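Skunus simulator plus the Quaye home scene pack, review
Posted June 6, 2021

Quick one, have a budget sheet due. We run a small robotics shop at Avness and had to decide whether to buy a second arm this summer or spend on simulation first. Went with sim. Two months in, notes below. Paid full price, no discount, no free seats.

What we paid

Skunus is $357 per seat per month. The Quaye pack (bedrooms, furniture, a big bin of household junk) was a one time $335. Setup fee of $200 that I only saw on the invoice, more on that further down. Compare with a quote for a real arm and gripper from Sumeo, which I won't print, but it was a different kind of number. And that quote had no mount in it, no safety stuff, no table, no spare fingers.

So the money question was never hard. The question was whether the sim tells you anything you can plan around. Mostly yes.

The gripper view

This is what I use most. Put the view right on the gripper and you see what the fingers have to work with. Reach, clearance, how wide the fingers stand when fully open compared with whatever board or edge is next to them. I had a longer-finger set penciled in on the Sumeo order as a "probably need it." Ran the furniture scenes up close for a couple of afternoons and took it off the list. That alone covered the pack.

Wood looks good up close. Grain, grooves between boards, shadow where the furniture meets the floor. Linkage and pivot screws on the gripper are modeled too, didn't expect that at this price.

Gripes: the view swings around with the wrist so you lose track of which way is up. The floor in our setup comes out so bright there is almost nothing on it to steer by. Turned the lights down, helped some. There should be a preset.

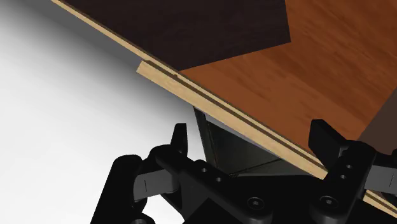

Room view and planning the mount

Second thing I wanted to know, where does the base go and how tall. In a real room you find out after you've bolted it down. We tried pedestal next to the bed, pedestal at the foot, lower, higher. Moving it takes seconds. Rerunning the reach check takes about 2 minutes on our oldest machine, fine.

What came out of it: budget for a proper solid pedestal. I had a cheap cart on the sheet. Gone now. Also the arm's own lower section gets between the view and whatever is behind it, so if you're pricing cameras plan on more than one. I would of bought one and been annoyed.

Objects in the Quaye pack are a grab bag. Capsule, snail, clock, sewing machine, all sorts. Scatter them on the bed and go. Good for variety, bad if you need a believable bedroom. Scale is all over the place and there is no master list with sizes, so I made my own, and that ate most of a day. Bed itself is nice, kid's room style with cats in the headboard.

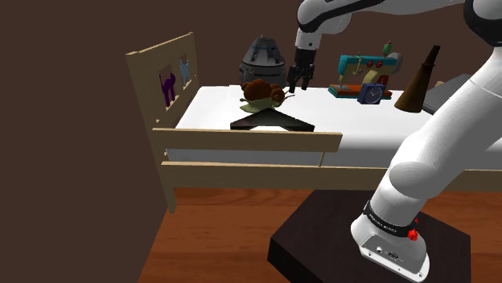

Bed scene from the Quaye pack, arm on its pedestal, gripper empty.

Stuff that bugged me

The setup fee. It's in the terms, not on the pricing page. Put it on the pricing page.

Seats are named, not floating. If two people share a desk on different shifts that's two seats. For a shop our size this is the biggest cost risk, so do the seat count before you sign and not after.

Soft things. Mattress looks fine but I wouldn't base a purchase on how it behaves under load. We left all bedding work out of the plan until we have hardware.

Export is slow. Support answers in a day or so, polite, once sent me the wrong file.

What it did to the budget

Second arm moved to next year. Pedestal up, cameras up, fingers down, training hours down a bit. Kept a line for things the sim can't tell us: cable runs, noise, how much floor space people realy need to walk past. Don't skip that line. Our first sheet didn't have it and the total looked great and was wrong.

Would I buy again

Skunus yes, for planning, one seat. Wouldn't go past that until they do floating licenses. Quaye pack yes if household scenes are your thing, otherwise wait for the smaller packs they keep mentioning. If you already have an arm sitting there and free time on it, maybe save your money and just use the arm.

Four out of five. Would be higher without the fee.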